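How to decant an old bottle at home without wrecking it

Quick one, as I keep getting asked. Old reds, a bit of vintage port, anything that has thrown a crust. Young wine you can just slosh in a jug and be done, different job entirely.

What you need

The bottle, obviously. A clean decanter or glass jug. A corkscrew you trust, plus a two-pronged cork puller if the wine is properly old. A candle or a small torch. A clean cloth. A spare glass for the dregs.

No fancy kit. I use a Meijer jug with a chip in the base and it pours better than the posh one.

Step 1. Stand it up

Day before at least, two days if you can. Bottle comes off its side, goes upright somewhere cool and dark, and stays there. Sediment slides down and settles at the bottom. Fine sediment is slow, so old Nebbiolo wants longer than port. Don't keep picking it up to check.

Forgot? Then leave it lying down, carry it flat in a basket and open it at that angle. Fiddly but it works. Do not stand it up ten minutes before and hope.
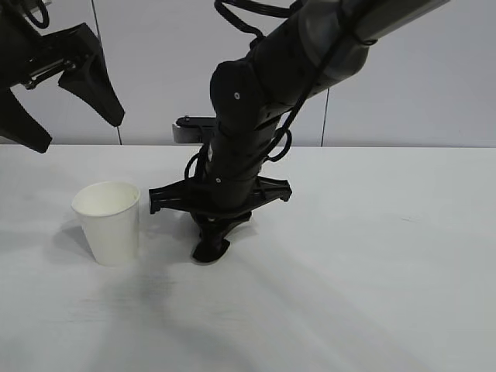 Step 2. Sort the decanter

Smell it first. Really stick your nose in. If it smells of cupboard, rinse with warm water, no soap, and let it drain upside down. Still smells, rinse again. Soap clings to glass for ages and old wine picks up everything.

Last thing before pouring, swirl a splash of some decent cheap red around the inside and tip it out. Gets rid of any water and the last of the cupboard.

Step 3. Get the cork out

Cut the foil right off, the whole capsule, not just the top. You need to see the neck. Wipe the lip with the damp cloth, there is often black muck under there and it's harmless but you don't want it in the glass.

Corkscrew in straight and slow. Old corks go soft in the middle. If it starts to turn with the screw, stop. Back out, use the two-prong. Rock it gently down either side, then twist and lift.

Cork snaps? Happens. Try the screw again at an angle into what's left, pushing against the side of the neck. If it drops in, fine, pour through a scrap of clean muslin. Not a coffee filter, paper can leave a taste.

Wipe the lip again, inside this time.

Step 4. Taste before you pour

Small drop in a glass, carefully, hardly tilting. Is it sound? Wet cardboard means corked and no decanter will save it. A bit dusty or stewed on first sniff is normal, give it a few minutes.

If it's pale, delicate and already singing, think about not decanting at all. Just pour gently from the bottle. I had a very old Drelska red that was gorgeous for the first glass and flat by the second, my own fault for putting it through a wide decanter.
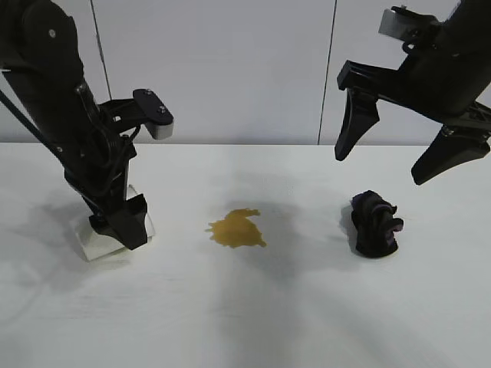
Step 5. The pour

Light the candle or prop the torch up so it shines through the neck from behind. Decanter in one hand, bottle in the other. Tip slowly and let the wine run down the inside wall of the glass.

One go. No stopping, no tilting back. Every time the bottle goes upright the sediment stirs up and you have lost it.

Watch the neck, not the decanter. It runs clear, clear, clear, then you see a thin smoky thread creep towards the shoulder. Stop there. Even if it feels mean. What is left goes in the spare glass, and once it has settled it's grand in a gravy.

Step 6. How long to leave it

Depends. My rule of thumb:

Very old and fragile: drink it now.
Mature claret or Rioja, still with some grip: 35 minutes.
Vintage port: 2 hours, longer if its a young one.
Big tannic Barolo type things: taste every so often and see.

Keep it cool meanwhile. Not next to the oven, which is where everybody puts it. If the kitchen is up at 22 degrees stick the decanter in the hall.

Cleaning up

Rinse straight away with warm water. Stained already? Crushed ice and coarse salt, swirl, rinse well. I've tried the little Mosik steel beads too and they do the job, just don't lose them down the sink like I did. Dry upside down, stopper out.

Next time I'll do double decanting, and the Grernero magnum I have been putting off opening. Questions in the comments, will get to them when I can.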